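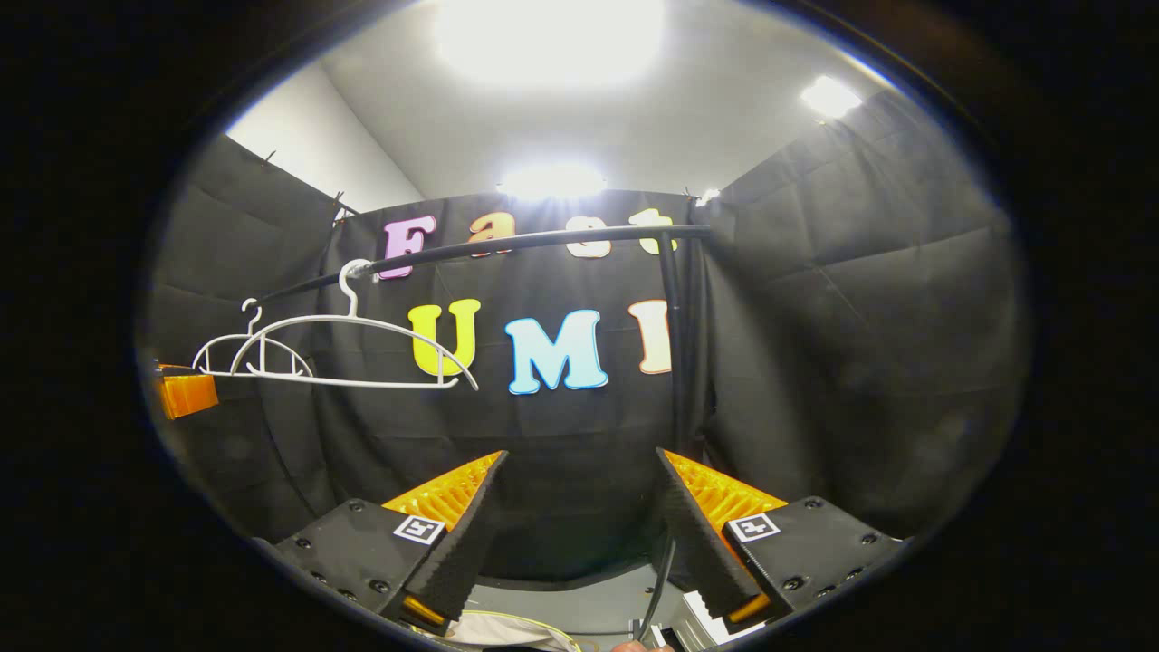 Worport Football Club
Minutes of the General Meeting, May 26, 2018
Clubrooms, Haslinger Road

Chair: Solange Huet
Apologies: the goalkeepers, all of them, as usual

The meeting opened at 10.15, the advertised time having been 9.30.

1. Previous minutes
Accepted, with one correction. The word "heated" in item 6 is to read "frank". The member concerned asked for it to be noted that he had remained seated throughout.

2. Transfer of the first-team striker
The Chair confirmed that Kistov Rovers have put in a formal approach for our centre forward. They are offering to cover his outstanding registration, pay us $741 and hand over a set of portable goals in what their letter calls fair condition. Those who have played at Kistov asked for a definition of fair.

The Chair reminded members that in March she had told the local paper he would not be leaving at any price. She said she stood by that as a description of her feelings in March.

Discussion went on for some time. Points made for letting him go: he has asked to, he has moved to that side of the river, and he has begun referring to Kistov as "we". Points against: he has scored 17 of our goals this season and the next highest scorer is a centre half who was trying to clear it. A member at the back asked whether we could keep the player and take the goals. The Chair said she had tried that on the phone.

Moved that the club agree to the transfer once the July window opens, on condition that the portable goals are inspected first and the player returns both training tops. Carried, 9 votes to 6, with one abstention from his brother.

3. Replacement
The coach has two names in mind. One is a winger at Udama who is quick, left-footed and currently on a fishing trawler. The other is a former Worport player who left in 2014 after a disagreement about the colour of the away socks. The socks have since been changed to the colour he wanted, for unrelated reasons. The coach will ring him and is asked not to raise the socks.

4. Pitch
The northern goalmouth was again under water for the home game against Udama. The referee let play go on after rolling a ball across it and watching it stop. The council has replied to our April letter with a reference number and a link to a survey. Quote received for drainage at that end: $416 a metre. Nobody asked how many metres.
Action: Chair to write to the council again, using the word "disappointed".

5. Juniors
There are now 63 juniors registered, our best figure since the clubrooms had a working heater. The under-9s need a coach for Wednesdays. The floor was examined closely by all present. After a pause, the father of the twins said he could do it until someone better turned up. Appointed with acclamation. Several members advised him that nobody better had turned up for the last fellow, who did it for eleven years.

6. Canteen
The price of a sausage in bread stays where it is. Onions remain free. A proposal to introduce a vegetarian option was received in good humour and then, to the surprise of its opponents, carried.

7. Other business
a) Whoever has the spare corner flags is to bring them back. We have played two home games with a cricket stump in the south-west corner, and the league has noticed.
b) The end-of-season dinner will be at the Haslinger Hotel again. The hotel has asked that there be no singing before dessert.
c) A member wished to know whether the offside trap was club policy or a series of accidents. Referred to the coach, who had gone out to move his car.

Next meeting: first Saturday after the window opens, 9.30 sharp, meaning 10.

Meeting closed 11.50.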